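Transfer registration: what changes for clubs this season

The league office has revised the procedure for registering players who join from another club. The new rules apply to all senior squads and replace the paper form used up to the end of last season. Club secretaries should read this item together with the player eligibility section of the handbook, which has not changed.

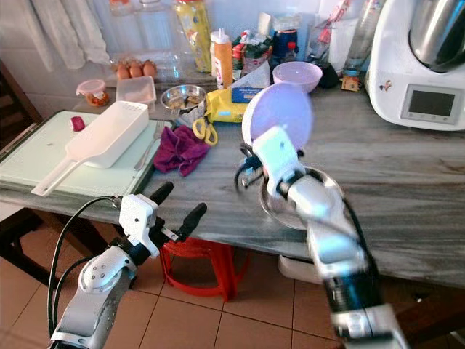 Chaiwat Pongsiri
Registrations Officer
6 Oct 2019

A transfer now has three parts: the release, the request and the confirmation. The releasing club files the release. The receiving club files the request. The league office issues the confirmation. A player is not eligible until the confirmation has been issued, even if both clubs have completed their parts and the fee has been paid.

The release must state whether the player has any unpaid dues, any unserved suspension, or any club equipment outstanding. Unpaid dues no longer block a release. They are recorded and remain a matter between the player and the former club. An unserved suspension moves with the player and is counted in matches played by the new club's first team.

The receiving club has 3 days from the date of the release to file its request. After that the release lapses and has to be filed again. Last season the office handled 654 transfers, and most of the delays came from releases that sat unanswered while both clubs assumed the matter was closed.

The fee for a permanent transfer is 60 dollars. There is no fee for a loan, but a loan that is later made permanent is charged at the full rate on the day it is converted. A fee is not returned if the request is withdrawn after the confirmation has been issued.

Loans

A loan runs for a minimum of one month and ends no later than the last league match in April. A player on loan may not play against the parent club in the league. Cup matches are covered by the cup rules, and the parent club may give written consent. Consent has to reach the office before the team sheet is submitted.

Recall is possible only if the loan agreement contains a recall clause. Frerichs and Brater both had recalls refused last season on this point. The standard agreement now includes the clause as an option, with a box that both clubs must initial. A blank box is read as no recall.

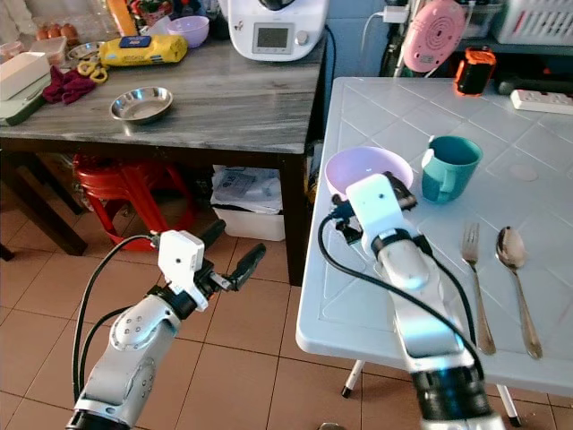

Kitchen work area with a white table and a pale lavender bowl.

Late registrations

Requests filed after the deadline are accepted for goalkeepers only, and only where the club has no other registered goalkeeper fit to play. A medical note is required for each goalkeeper who is unavailable. The player registered in this way may appear only in that position until the next window opens.

Fielding an ineligible player carries a fine of 200 dollars and loss of the match points. The fine applies per match. In the case between Jimau and Clokness, the request had been filed on time but the confirmation was issued the day after the match. The points were deducted, and the appeal did not change the result. Clubs should check the status on the registration page before naming the player and keep a printed copy with the team sheet.

Paper forms received by the office will be returned unprocessed.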